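4.2 Grasp-phase segmentation

Each demonstration is split into approach, closure and transport. Nidby predicts the phase from wrist-view images and jaw width, using a window of 30 time steps. Closure on padded fabric is hard to label from width alone, as the signal keeps drifting while the filling compresses (Fig. 4).

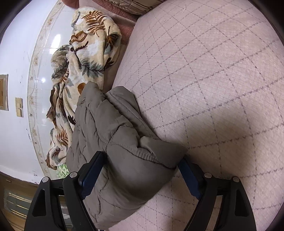 Figure 4. Wrist view with a quilted item between the jaws.

We therefore add a contact head, trained on 719 clips labeled by two of the authors. Its output gates the width signal: the planner may enter transport only after five consecutive positive predictions. Bedding with a printed pattern was kept in the training set without masking.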